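3. Préparer le poste de pipetage

Le présent chapitre suppose que vous avez déballé la Zadumetti Sistis et lu le chapitre 2. Si vous avez sauté le chapitre 2, il vous attend ; il est court et on y parle de la garantie.

3.1 Choisir la surface

1. Installez-vous sur une table stable. Une table qui tremble quand on y pose un café tremblera aussi quand vous viserez un puits.

2. Étalez un tissu noir mat sur la zone de travail. Les liquides clairs s'y repèrent mieux, et les cônes égarés aussi. Quelques plis ne gênent personne, sauf sous un portoir.

3. Posez la boîte de cônes à plat sur le tissu, couvercle fermé. Elle reste fermée jusqu'au moment de s'en servir, y compris pendant le déjeuner.

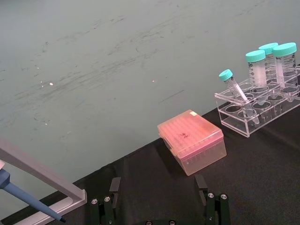
4. Rangez le reste du matériel au fond de la table, en ligne, le long du mur. L'avant reste libre pour vos avant-bras, qui prennent toujours plus de place que prévu.

Remarque : le rangement par ordre alphabétique a été essayé chez Sultberg. Il n'a pas été retenu.

3.2 Régler le volume

1. Tournez la molette jusqu'à dépasser légèrement la valeur voulue, puis redescendez. L'inverse fonctionne presque, ce qui en pipetage s'appelle une erreur.

2. Lisez l'afficheur de haut en bas, à hauteur des yeux.

3. Ne forcez jamais au-delà de 2 000 µl. La butée est solide, mais rancunière.

ATTENTION : ne couchez pas une pipette dont le cône contient du liquide. Celui-ci remonte dans le corps, et la réparation n'est pas couverte (voir chapitre 2, celui que vous avez sauté).

3.3 Avant de commencer

1. Rincez le cône trois fois avec le liquide à prélever.

2. Vérifiez que tout ce qui se trouve au fond de la table s'atteint sans se lever ni passer la manche au-dessus d'un tube ouvert.

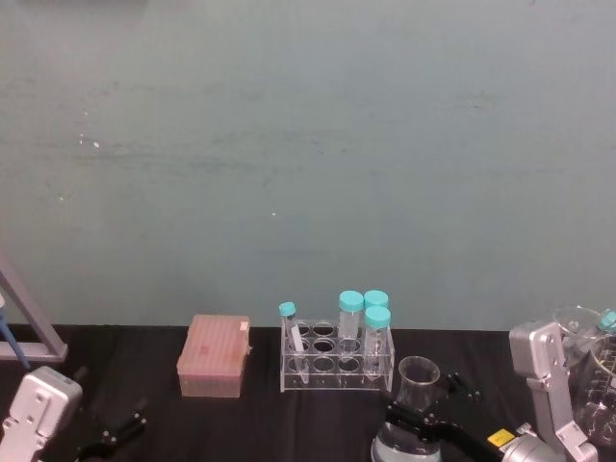

3. Notez le numéro de lot des cônes dans le cahier. Pas sur le gant.

3.4 En cas de fuite

Changez d'abord le cône. Si la fuite persiste, remplacez le joint (référence Jara 1192), puis refaites l'étalonnage du chapitre 5.

Traduction et relecture : Ulises Cisternas. Version du 18 avril 2024.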